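Weekend staff wanted, Purnlow Tea Room and Garden

We need two people for front of house from January. Saturdays and Sundays mostly, plus the odd bank holiday. Up to 9 hours a day, half hour lunch paid, cake usually.

Purnlow is the old stable block behind the walled garden, 30 covers inside and more on the grass when its dry. Busy. On a good Sunday we do 100 cream teas before four and the queue goes past the door. If you hate queues, maybe not for you.
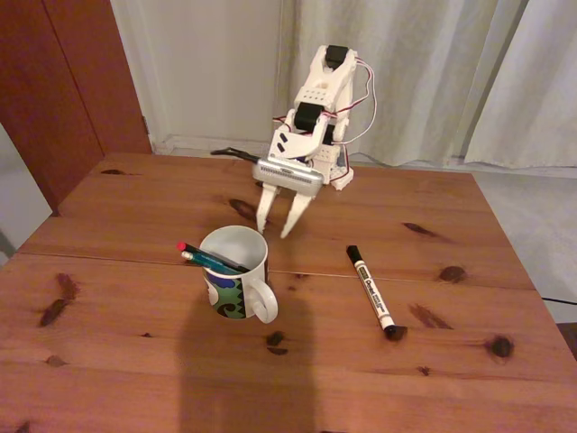
On the table at Purnlow

What you'd be doing: taking orders, carrying trays, clearing, wiping down, till. Some washing up when the machine sulks. Scones are baked by Rogelio Soriano from 7am so no baking needed, but you'll be asked to split and butter. Lots.

What we want
Friendly, on time, can carry three plates or willing to learn
Over 16 (over 18 for the till on wedding days)
OK with dogs, there are always dogs
Own way of getting here, the Grirnis bus doesn't run Sundays

Experience nice but not essential. Last two starters had none and both were fine by the second weekend.

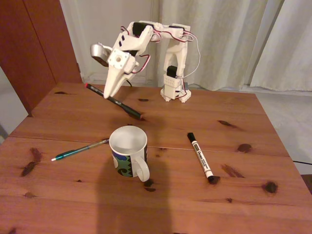
1 min read

Pay is hourly, above minimum whatever your age, tips split equally at the end of each shift incuding kitchen. Apron provided. Black trousers and flat shoes are yours to sort. Parking free behind the Ambrosio greenhouse, not on the verge please, the farm gets cross.

Trial shift is three hours, paid. We'll try to do them all before Christmas menus come off.

To apply: a few lines about you, which days you can do and a phone number. No CV needed. Drop it in at the counter or post it through the side door, marked for Kaisu Tikkanen. Dont ring between 12 and 3, no one will pick up.

Also looking for a gardener one morning a week, separate notice to follow. Ask Kaisu if you can't wait.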